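26/05/2026
Pool bench, timing and stroke work

Touchpad lane 6 again. Swapped the pad from the Sutcliffe pool for the spare and repeated the press test at the three heights. Spare triggers cleanly at center and at the right edge. Left edge still needs a harder push than I would like for backstroke finishes, where the hand comes in high and off to one side. Cable resistance is normal on both pads, so the connector is ruled out. Old pad goes back in the crate marked HOLD. Do not put it back in the water.

Wurkel start unit: speaker delay checked against the strobe at both ends of the block row. No drift from the February reading. Battery contact cleaned anyway.

Main job was the stroke count file for the 500 free. The Jitton wrist sensors log each arm separately, and the merge script was dropping a stroke at every turn. Cause: the script treats the push-off spike as a hand entry, then blanks the real first stroke that follows it. Lengthened the blanking window after the wall and re-ran all of the February sets. Counts now agree with the hand tally on every length except the last one, where swimmers stop kicking early and the trace gets ragged. Left the last length out of the averages.

Stroke rate at the end of the set is down on the fast group and flat on the slow group. Distance per stroke falls in both. Not drawing anything from that until the split times are corrected for the lane 6 pad.

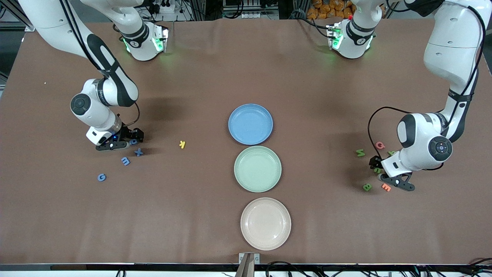

Brodie Fairweather wrote back on the draft to say the window should depend on the swimmer, as anyone with a long underwater phase takes the first stroke well after the slower group does, and a fixed value that suits one will clip or double count the other. He would key it to the breakout, read off the side camera. He also wants the 40 s sprint sets kept out of the same folder, because the start spike is a different shape with a block start.

Agreed on the folder, done. On the breakout: we only have side video for the outer lanes, so a per-swimmer value would cover part of the squad. Compromise for now is two window settings, long and short, assigned by hand in the header line. Script reads the header, falls back to short if the field is blank.

Haltska paddles: strain gauge on the left paddle reads high when unloaded. Zeroed it, came back an hour later, high again. Suspect the sealant is pulling on the gauge as it cures. Leave overnight and re-zero before deciding whether to strip it.

Still open:
Left edge of the spare pad, ask for the trigger force spec
Re-export the 4,000 m aerobic set with new windows
Second hand tally for the last length, different counter
Order sealant, the softer grade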